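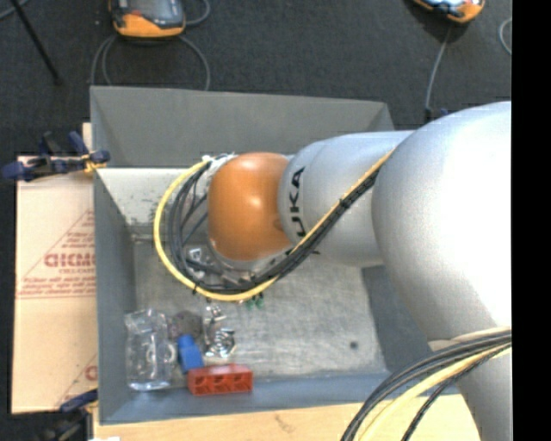 How often do you go through this checklist when you swap grippers?
Every time a different gripper goes on the arm, and again after lunch if the same one stays on.

Gripper trial, bin picking cell, Bumness bench
Pre-run safety check with comments, March round

1. Bin clamped to the table. OK
Both clamps on the left side hold well. Push on the bin by hand before the first pick, please! The Primden two-finger grabs hard near the walls and any play in the bin spoils the comparison.

2. Cable loop clear of the wrist. OK, WATCH
The yellow cable and the black bundle swing wide around the orange cover, and the loop hangs low over the bin. Jog the wrist both ways at 10 percent speed and keep your eyes on the loop, not the fingers.

3. Cable ties. OK
Replace any that have slid. Don't pull them tight enough to pinch the bundle.

4. Orange handheld devices within reach. OK
Leave slack in the gray cables on the carpet and step over them, not on them.

5. Emergency stop. OK
Pressed twice, once from each side of the cell. Arm dropped out both times, and the Getbridge controller logged it both times.

6. Finger pads. REPLACE SOON
Primden pads show wear after 193 picks. The Arabzadeh suction cup still looks great, but wipe it between sets.

7. Tool change bolts. OK
Torque checked, paint marks lined up.

8. Test objects. OK
Same mix for each gripper: clear plastic, the fuzzy or crumpled dark piece, the blue block, the red block with the openings. Throw out anything with a sharp broken edge. The clear plastic is the hard one and I love watching how differently the two tools go at it (suction got it on 17 tries, fingers on almost none).

9. Bin floor. OK, NOTE
Scratched but smooth to a gloved hand. Scrapes on the far side are old. Set the lowest pick height 2 mm higher for the fingers.

10. People outside the tape before auto mode. OK

Still open: new pads, and a second run of item 2 with the suction tool at full reach into the left corner.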